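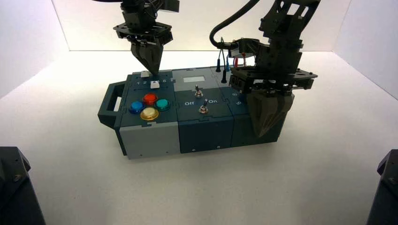
What changes for the inspectors when two robot arms take over the checking of control panels? They spend less of the shift pressing buttons and more of it deciding what to do with the units that the arms set aside.

Search this journal Advanced search Go

4.2 Work at the test bench

Before the change, each inspector at the Trorkthorpe plant checked the panels by hand. The checking list has buttons, toggle switches, a slider and test leads, and the same movements were repeated through the whole shift. In the interviews, the inspectors often spoke of pain in the thumb and wrist. They also told us that the hand learns to feel a weak switch before the meter shows it, and several of them were afraid that this skill would be lost.
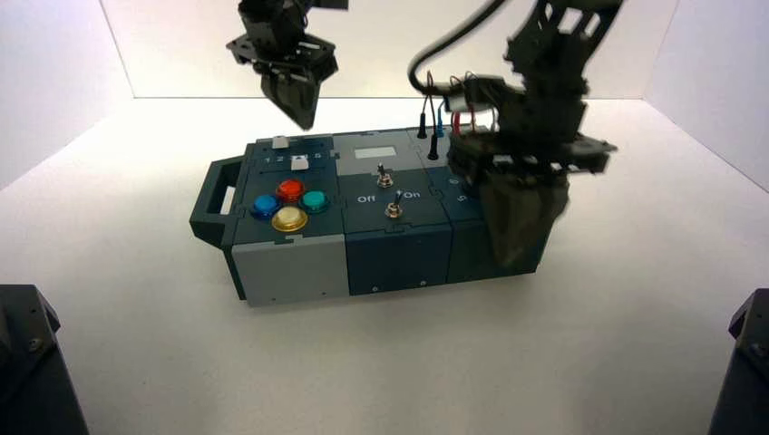 The plant kept manual checking for one product line, Jukeo, so that new workers could still learn it. From the 3,000 panels in our period of study, 1,053 were set aside for a second check, and in 346 of these the inspector did not agree with the arms. The management at first regarded such cases as mistakes of the inspector. After March, they were discussed together at the change of shift, and the limits for the switches were set again 3 times. 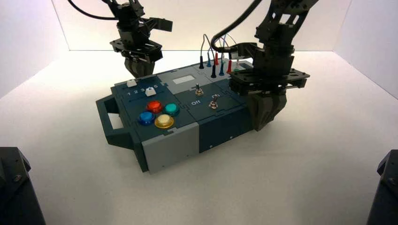
Figure 4. Task board with slider, push buttons, toggle switches and test leads, and the two arms.

The inspectors at Hernden, where the arms came later, had a different experience. They were asked for their opinion only after the bench was installed, and they described the new work as waiting. We return to this difference in Section 5, together with the results from Talavera.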